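Fabric Handling Gallery: Folding and Hanging Knits

Posted in: Textiles > Care & Storage > Knits
14 comments | 31 shares

The notes on this page cover folding and hanging of light knit cloth as done at the Trallinley workroom. They replace the older sheet by Arben Dimitrov, which dealt only with woven cotton and gave no guidance on stretch. Knits behave differently. A woven square returns to its shape when laid flat; a fine knit keeps part of whatever pull was put on it, and the error shows up two or three folds later as a hem that will not line up.

All cloth is washed once before it goes into stock, dried flat, and left for a day before the first fold. Pieces are cut from rolls supplied by Farkura. The present stock is 728 pieces in mixed colors, stored by weight and then by color. Red and navy are kept apart from the pale shades for the first three washes. Wash records are kept on a card in each bin, and a piece with no card entry is treated as unwashed.

The hold point matters more than the fold pattern. A knit held by one corner hangs on the bias and lengthens along that line. Held at the middle of an edge, it drops in two halves and the stretch is spread across more loops. For pieces over 200 grams, use two hold points. Keep the hold close to a stitched hem where there is one, as the stitching carries load that the open knit will not.

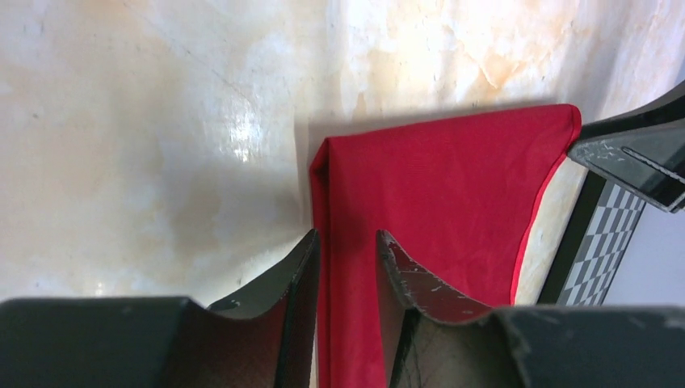 Folds made while the cloth is hanging should run with the wale, top to bottom. A fold made across the wale tends to open again as soon as the cloth is lowered. Lower the bottom edge to the table first, let it settle, then bring the rest down over it – do not drag the cloth sideways to correct its position. Lift and lower again.

Slip is the most common fault with glossy knits. The surface slides against itself, and a stack of more than ten pieces leans. Akihiko Fujimoto tried three stack heights on the Lullton shelving and settled on eight pieces per stack, fold edge to the front. Tissue between layers was tested and dropped; it made the slip worse. A thin cotton sheet after every fourth piece works, though it adds to the height.

Hem curl is the second fault. It appears at corners with a rounded cut, where the stitch line changes direction. Steam from the wrong side for a few seconds and press by hand. Irons are not used on anything with a shine, as the plate flattens the loops and leaves a dull patch.

Snags should be pulled through to the back with a blunt needle and left uncut. Check the work surface and every clip, jaw and hook with a scrap of the same knit before handling stock. If the scrap catches, sand the spot with fine paper and test again. Pieces with more than two snags are moved to the seconds bin, marked 133 on the shelf plan.

For longer storage, the Kao method is used – fold in half along the length, roll loosely from the hemmed end, and stand the rolls upright in a box. Rolls take more room than flat stacks but hold no crease. The upper shelves are rated for boxed rolls only. Flat stacks go at waist height or below.

Filed under: knit cloth, folding, shelf storage, hems
Last updated: 13/09/2020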